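Stusside Opens Second Play Library for Families

Thursday, October 2, 2025

Stusside, the toy lending company, is pleased to announce the opening of its second play library, located in the Pundus district. Families can now borrow large toys for 27 days at a time, without buying them.

The new library starts with 604 toys in its catalog. Members may take home up to four items on each visit. The membership system was prepared by our partner Disska.

"Many parents told us that a big toy takes a lot of room and the child loves it for one season only," said Qusai Haddad, director of Stusside. "With lending, the toy goes on to the next family and the home stays comfortable."
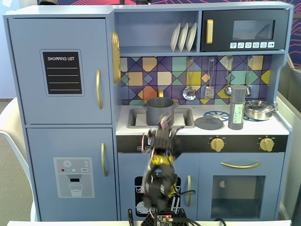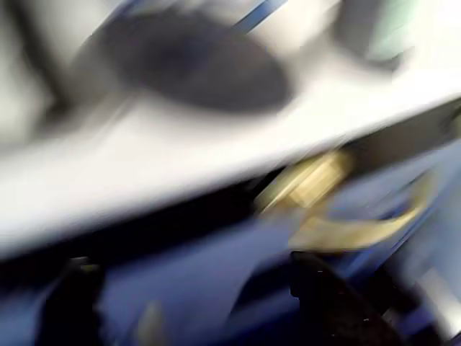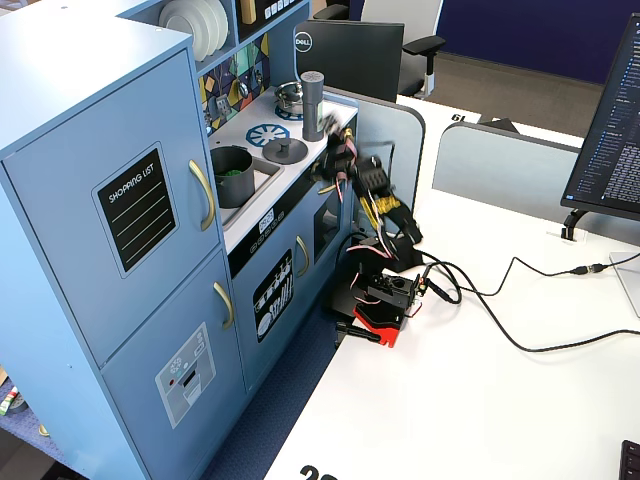 How to Become a Member

Registration is open at the front desk and by telephone. Each family should bring one proof of address. Members of our first library, on Doãn Street, can use their present card in both places.

Chandrasekhar Devadiga, who is responsible for the new location, invites schools to ask for a group card. Group cards will be given until the end of April.

Press contact: Stusside Office, Pundus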